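How I set up a lunch tray (and clear it again without making a mess)

I've been eating lunch off a tray for years, and my sister-in-law Anneliese Nolte finally asked me to write down how I do it, so here goes! It started when I worked mornings in the canteen at Landero and had to get 75 trays out before noon. You pick up habits. Now I do it at home for 2 people and I still can't put a spoon down crooked.

Start with the tray. Get one with a raised rim and wipe it, even if it looks clean, because crumbs under a plate make it rock. Mine lies the long way across in front of me.

Next comes the plate, and it goes on the left half. I put the food in a small bowl and set the bowl in the middle of the plate. Yes, it's one more thing to wash, but the plate catches whatever falls off the edge and gives you somewhere to park the bits you don't want. Don't fill the bowl to the top. Leave a finger's width, more if it's soup.

Chopsticks go on the right, side by side, pointing away from you. If you're left-handed, flip the whole thing. (Magnus Gourlay, who trained me, was left-handed and set every single tray backward until somebody complained.) Anything whole, like a carrot or a small apple, can sit right on the tray below the plate.
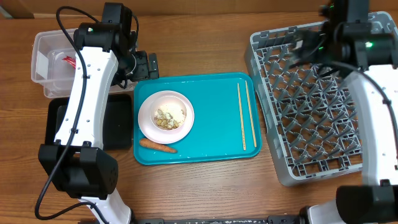
Should the bowl go into the dish rack with food still in it?

Scrape it out first. Grains and powdery toppings turn to paste once they get wet, and then they stick to everything else in the load.

Okay, clearing. I go in the same order every time:

Take the chopsticks off first, before they roll.
Move anything whole and untouched back to the fridge.
Lift the bowl off the plate and scrape it.
Scrape the plate.
Wipe the tray last, rim included.

If you use one of those big open crates with pegs, stand the plates up between the pegs, all facing the same way, and tip the bowls so water can run out of them. Chopsticks are a pain in a crate like that, they slide straight through the gaps. I wash mine by hand anyway, wooden ones hate a long soak, and dry them flat on a towel.

Keep the crate right next to the tray while you work. I used to leave it over by the sink and walk back and forth with one bowl at a time, dripping the whole way!

Next up I want to do the same thing for breakfast, with a toast plate and a mug, and I still haven't found a good spot for the mug.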